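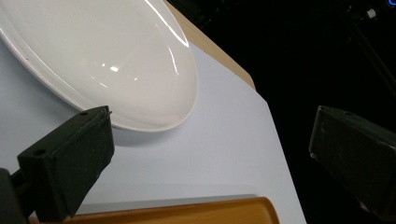

*White plate, orange-brown tray, and the two fingers of a hand-held gripper, not yet touching it. Dudow open day.*

So I finally got myself to the Dudow open day, after missing it two years running (once for a wedding, once because I wrote it down for the wrong month - I had May in my head and the thing is in July). I caught the early train out to Turnbridge on Tue 11 July, bought a truly terrible coffee at the station and walked up the hill behind a family with a pram and a very determined small boy in a dinosaur hoodie. I figured we were all going to the same place, and we were.

If you've never been, Dudow has the old Dhillon building, the long brick one past the roundabout. They do handling work, mostly for kitchens and laundries and places like that, and once a year they open the doors and let people like me wander around asking daft questions. Entry was free, parking was 14 dollars, so I felt pretty smug about the train.

You get a sticker at the door with your name on it and a colour for your group. I was in green, with Dougal Ogilvie leading. He's been there since it was a two-room outfit and he talks like a favourite uncle at a barbecue, lots of waving of arms and wandering off the topic. We lost ten minutes to a story about a forklift and I didn't mind one bit.

## The plates

What I'd really come for was the dish handling. I worked in a restaurant all through uni and I've stacked more plates than I care to remember, so I have Opinions about it. A plate is a rotten thing to pick up if you don't have proper fingers! It's slippery, it's wide, the weight sits a long way from wherever you've grabbed it, and when it's lying flat there's hardly any edge to get under.

They do this part with hand-held grippers. You squeeze and two chunky fingers close, and there's a camera on the tool that sees what the fingers see. The idea is that a person does the job over and over with the grippers, and the recordings go towards teaching a robot arm to do it later on. I'd expected buttons and joysticks, so that was a nice surprise. Dougal reckons most visitors walk straight past this bench to get to the big arms in the next hall, and I can see why, but they're missing out.

The job itself is simple to say. There's a plate, there's a tray, and the plate needs to be handled with a gripper in each hand and no help from your actual fingers. Berkay Kılıçarslan was running the bench and he made it look like nothing at all. He hardly looked up while he talked. I asked how long he'd been at it and he said long enough to do it in his sleep, and then told me he really had dreamed about plates, poor man.

I asked what the hardest bit was and he said the rim, every time. You want one finger on the back and one on the face, and you want them to meet across the edge without the plate swinging round on you. The second gripper is there to keep things steady, and learning when to bring it in (and when to leave well enough alone) is most of the skill.
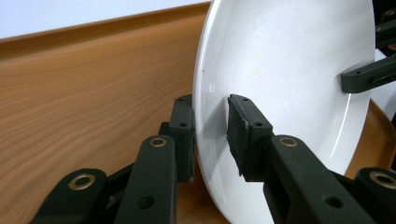

The fingers themselves got me more interested than I'd planned on. They're boxy dark blocks, very plain, and the arms behind them have brass bushings at the joints, which looked rather handsome against all that black. Berkay told me the pads are the part they swap most often. Ceramic has no mercy on them, apparently, and he has a drawer at the back with nothing but spares in it. I do love a drawer of spares.

A woman in our group asked why they didn't use suction cups, and that set Dougal off again. The short version is that suction is great on a clean, flat plate and hopeless on one with gravy on it. He's clearly had this conversation before, but he was kind about it.

## Having a go

Then they let us try it! There's a practice bench with a sturdier dinner set from Kernosholm, bought for the purpose, and I was third in line behind the dinosaur boy and his mum. The kid was brilliant. Went straight for the rim, no fear, got it up on the second try and yelled so loudly that somebody came in from the hall to check on us.

I was not brilliant. My first plate went up about as far as my thumb and slid back down. On the next one I squeezed too hard, which tips the thing sideways, and I had to be rescued. What got me was how much I missed being able to feel anything. With bare hands you know a plate is slipping well before it goes, and with the gripper you have to watch for it. By the end I'd managed it 2 times out of 17 goes and I was absurdly proud of both. Berkay said that was fine for a beginner. I think he was being polite.

They're aiming for 3000 good runs before they move on to bowls, and having done my two I take my hat off to whoever is doing the rest.

## The rest of the place

The big hall was good too, in a louder way. They had an arm folding towels behind a barrier, a bit slowly, and another one sorting cutlery into bins that had a real crowd around it. There was a talk upstairs on safety fencing that I ducked out of after the second slide (sorry to the speaker, it was very warm up there and I'd been on my feet all morning).

Lunch was a sausage sizzle in the loading bay, with onions, and a veggie option that ran out early. If you're vegetarian, go down before noon. The toilets are at the far end near the old Dhillon sign and the queue was fine.

A few bits if you're thinking of going next year: wear closed shoes, they do check, and they'll turn you back at the second door if you're in sandals. The morning groups are smaller than the afternoon ones. Ask for green if Dougal's still doing it, and tell them at the desk that you want a turn with the grippers, as the practice bench fills up quickly and the list closes at lunch.

I bought a mug on the way out, caught the slow train home and did the washing up that night paying far too much attention to where I was putting my thumbs. I've already put next July in the calendar, in pen this time.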